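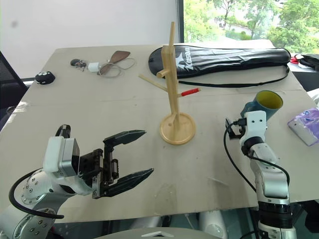
Ovidiu Pîrvu wrote in after the last post to ask why I bother with teleoperation for hanging a cup when moving the arms by hand would give cleaner joint data. He has a point. With kinesthetic teaching the recorded positions are the positions, with no controller lag in between.

My problem is the wrist. The handle has to meet the peg within a few degrees, and when I push the arm around by its links I fight the friction in the last two joints and end up recording my own corrections. Through the Hsu leader arms the same motion comes out smoother, at the cost of around 34 ms of delay between leader and follower. I shift the action stream by that amount before training and the offset mostly disappears.

Current settings, for those who asked: episodes are capped at 800 steps. The cup starts in the right gripper for half the set and on the table for the rest. I change the rotation of the mug tree every 6 episodes and leave the clutter at the back where it is. Failed attempts are kept in a separate folder and not used yet.

One thing I got wrong in August was releasing too early. The policy learned to open the fingers as soon as the cup was near the peg. I now hold still before opening, and trim the pause afterward if it runs long.

Ovidiu also suggested hand-guiding only the final approach and splicing it on. I tried it in Flumance and the velocity jump at the join was ugly. Might retry with a blend window.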